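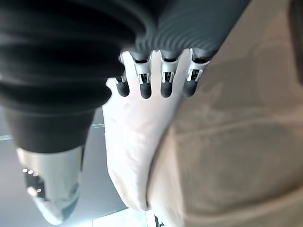
Hand mit dunklen Fingerkuppen, Nahaufnahme

Ratgeber > Haushalt > Schlafzimmer > Bettwäsche
Lesezeit: 2 Minuten

Decke rutscht im Bezug nach unten, was hilft?

Birthe Nørgaard
Hallo zusammen! Ich habe mir im Juli endlich eine richtig große Decke gegönnt und schlafe herrlich darunter, aber nach ein paar Nächten hängt alles im Fußende und oben habe ich nur noch leeren Bezug in der Hand. Der Bezug ist von Purkley, glatter Satin, die Größe stimmt laut Etikett. Knöpfe habe ich schon probiert. Habt ihr Tricks?

Troels Hedegaard
Oh ja, Bänder! In jede Ecke innen ein Baumwollband von 10 cm nähen, an die Decke eine kleine Schlaufe, zusammenknoten, fertig. Ich war so begeistert, dass ich gleich alle Bezüge im Haus umgerüstet habe (meine Frau auch, also begeistert).

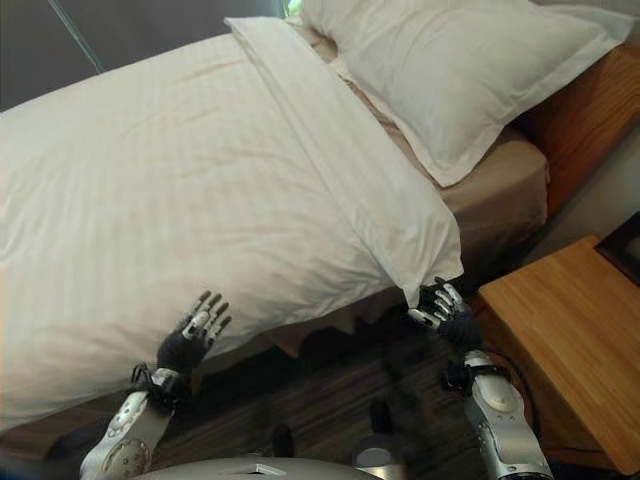
Beim Beziehen drehe ich den Bezug auf links, greife von innen die oberen Ecken, knote fest und stülpe dann alles über die Decke. Danach einmal kräftig ausschütteln, am besten zu zweit. Und nimm beim nächsten Kauf lieber Perkal oder etwas mit Struktur, Satin ist wunderschön, aber eben furchtbar rutschig!

Esben Mikkelsen
Miss die Decke mal nach, meine war kleiner als angegeben. Sonst Clips, die von Grerkeo halten bei mir super. Vor dem Waschen abmachen!!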